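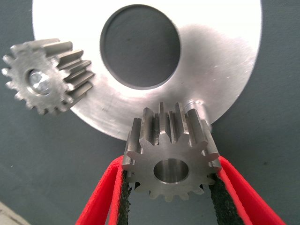
Handout 4 — Working rules for the gear assembly cell
Automation lab, rev. 10/18/24. Replaces the November sheet from last year.

Read before your slot. Short version of the Skeltell house standard plus what we add. Full text is 371 paragraphs, skim it, the parts on gripping and shared space will be on the test.

1. Before power. Walk the cell. Cables first — a loop that can reach the gripper gets re-tied, no exceptions. E-stop checked by pressing it, not by looking at it.

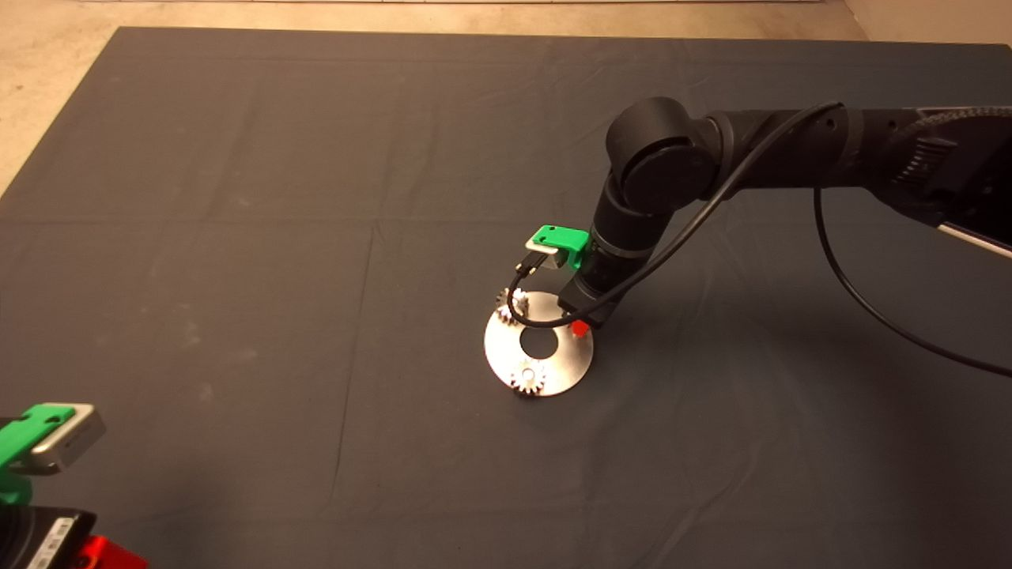

2. Speed. Reduced speed for any new program, first full cycle, hand on the stop. Carklow lost a fixture skipping this one.

3. Two arms, one table. Only one moves inside the shared zone. The other parks and its program has to wait for the release signal, a timer is not a signal!!

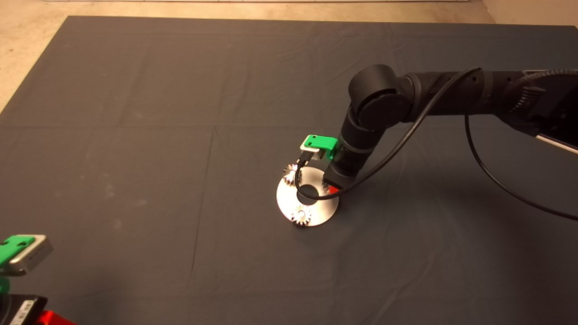
Gears on the plate, second gripper at lower left.

4. Parts. Grip on the teeth only if the pads are soft. Approach along the pin axis, stop above, then lower slow. If it binds, back off — never raise the force limit to get it on. Log it. Bralteck logged 2,959 cycles and 804 stops, we went thru the causes in class.
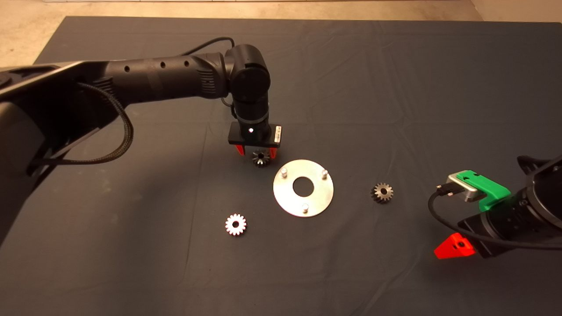 Deshawn objected to rule 4, said a small force increase is fine if the limit is written down and somebody signs for it. Fair point, standard allows it with a new risk assesment. Not in student slots.

5. After. Arms parked, power off, log signed with the time.

Next week: Nagano case, read pages 1 to 12.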